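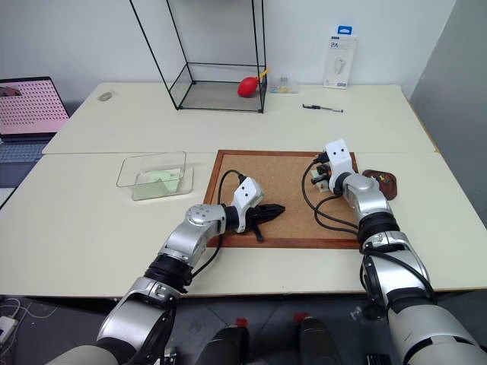
# [worksurfaces] Re: Cork sheet lifting at the corners after gluing

Print this message | E-mail this message
Shares: 6

From: Hertta Hämäläinen
Date: Oct 23, 2018
To: worksurfaces list

Pringle wrote:

> I glued a sheet of Randex cork to a hardboard backer in May and it was
> flat when it came out from under the weights. Now all four corners are
> up and the whole board has a slight dish to it, high at the edges.
> Adhesive is Resik contact, one coat on each face, brushed. The cork
> came rolled. The back of the hardboard is bare. Is this the glue, the
> cork or the backer? I can live with the dish but not with the corners.
> I would like to save the sheet if possible. I was going to work more
> glue under the corners with a knife and clamp them.

You have two separate faults, and more glue under the corners will only treat one of them.

1. The dish

The dish is in the backer. Hardboard takes up and gives off moisture through any face that is open to the air. Yours has a face covered with cork and cement and a face with nothing on it, so the two sides move at different rates and by different amounts. You glued up in May and the heating has presumably come on between then and now. The bare face will have been the first to follow the change in the room.

The fix is a balanced panel. Whatever goes on the front should have something comparable on the back. It does not have to be cork. I use two coats of shellac on the back for small boards and a sheet of kraft paper, glued overall, for larger ones. Seal the edges too. An unsealed edge on hardboard drinks more than people expect, and a swollen edge pushes the cork up along a line that looks exactly like glue failure.

For a board that is already dished, seal nothing yet. Stand it on edge with air on both sides until it stops moving, then see how much dish is left. If you seal it now you may lock the shape in.

2. The corners

Corners lift on rolled cork for a different reason. Agglomerated sheet keeps a memory of the roll, and the force is greatest at the ends. Contact cement has good shear strength and mediocre peel strength, and a corner under curl is almost a pure peel load. A single brushed coat on cork is also thin by the time it has dried. Cork is porous and the first coat mostly disappears into it.

My procedure for rolled stock:

- Unroll the cork and leave it under a flat board in the room where it will be used. I put 20 kg on top and leave it for 100 hours. Less time works for thin sheet.
- Brush the dust off the glue face. Do not wipe it with a damp rag.
- First coat of cement on the cork only. Let it dry fully.
- Second coat on the cork, one coat on the backer, and join when neither coat transfers to a knuckle.
- Cut the sheet oversize and trim after the bond has cured. The outermost strip is where the coverage is worst, and trimming removes it.
- Roll from the center outward with a hard rubber roller. Weights after that contribute very little with a contact adhesive.

On the last point, the Resik can says to use "firm pressure" and gives no figure. Pressure at the moment of contact is what counts. A stack of books overnight is the right method for white glue and does next to nothing here.

3. Saving the sheet

I would not work fresh contact cement in with a knife. You cannot get an even film on both faces, and the solvent trapped in the pocket softens the good bond next to it. What has worked for me is heat. Reactivate the existing film with an iron on a low setting through baking paper, then roll it hard while it cools. Test on one corner first. If it holds for a week, do the rest.

If it does not hold, the film is starved and heat will not help. Lift the corner as far as it comes up freely, sand the old cement off the backer, and use a thin spread of PVA with a caul and clamps. PVA needs one porous face and you have two.

4. Cork grade

Randex sells a coarse grain and a fine grain, and the listing does not always say which one you are getting. For a surface that will be written on or have small parts laid out on it, the coarse grain is a nuisance - things sit in the voids and the granules come out at the edges. Fine grain costs more and also curls more, in my experience, so allow the extra time under weight. Stonex used to supply fine grain flat-packed. I bought from them twice and had no corner trouble with either lot, but I do not see it in their current catalog. If anyone has a source for flat stock, please post it.

I have no data on the self-adhesive sheets. The one I tried let go of painted steel within a month, but I had not degreased the steel.

Pringle, when you report back please say what thickness of hardboard you used and whether it is tempered. The tempered kind moves more slowly, and that changes how long you should leave it on edge.

Hertta

Print this message | E-mail this message
2 replies

Related messages
- Shellac or varnish for sealing MDF edges
- Removing old contact cement from hardboard
- Re: Re: Pin holes in fine-grain cork, do they close?
- Linoleum desk tops: which adhesive
- Stonex catalog 2000, scan wanted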